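Threads > Home & Garden > Sorting out

Nesrin Bayram
28 June 2022

1/ Right. Basket thread, as threatened. Been meaning to do this since January and it is now nearly July so here we are

2/ Background for anyone new: moved to the flat in Stiscombe, one cupboard, no drawers to speak of, everything I own that's smaller than a shoe ends up on a table. Jars. Play food. Lids with no jars. Jars with no lids

3/ Genji reckons I should bin half of it. Genji owns 9 identical black jumpers so he can pipe down

4/ The play food is for when my niece comes over. She's four and runs a shop. Prices are outrageous -- I paid 861 pounds for an egg last Sunday and got no change

5/ Tried plastic tubs first. Hated them. They slide, they go cloudy, and you can't see what's in them unless you get down on the floor. Also the lids warp in the dishwasher, ask me how I know

6/ Then shoeboxes. Fine for a week. Then one got sat on

7/ So -- wicker. Shallow ones, not the deep laundry type. Deep baskets are where things go to die. If you have to dig you wont put it back, and neither will a four year old

8/ Got mine off the market stall by the Vollgate car park. Bloke said they'd last for ever, we'll see. Give the corners a good feel before you buy, the cheap ones snag your sleeves

9/ Rule one. Small stuff lies in ONE layer. If it's started to heap up, you need another basket or fewer things

10/ Rule two. Mixed is fine!! I know the pretty accounts have everything by colour. Life is short. Jar next to carrot, who cares

11/ Rule three. Two baskets on the go when you're sorting. One for staying, one for moving on. Never sort straight onto the table, it just becomes table mess again

12/ Heather asked do I wash them. Damp cloth, then stand them by an open window till they're dry right through. Don't soak, they go out of shape. Old toothbrush for crumbs in the weave

13/ Bernadette asked about lining them. I did one with a tea towel, looked lovely for a day, then it bunched up and ate a teaspoon. Leave them bare imo

14/ Five things in the shallow tray with the orange rim, one layer, little dark blue jar and the orange carrot along the top. Tipped jar and all, thats a pass from me

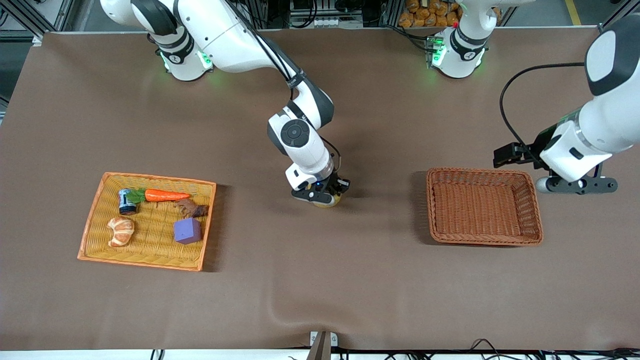 15/ What didnt work: labels. Tied little card tags on the handles of the older ones, niece took them off and used them as money. See post 4 re: inflation

16/ Also didn't work: stacking. Wicker on wicker creaks all night if theres a draught. Shelf them side by side if you've got the width, mine is a bit tight so one lives on top of the fridge

17/ Hugo wants to know where the spare lids went. Hugo, they went to the charity shop, all of them, and I feel nothing

18/ Next up is the cupboard itself. Might need a run up. If anyone has a decent way of keeping baking trays upright pls shout, mine fall over evry time I open the door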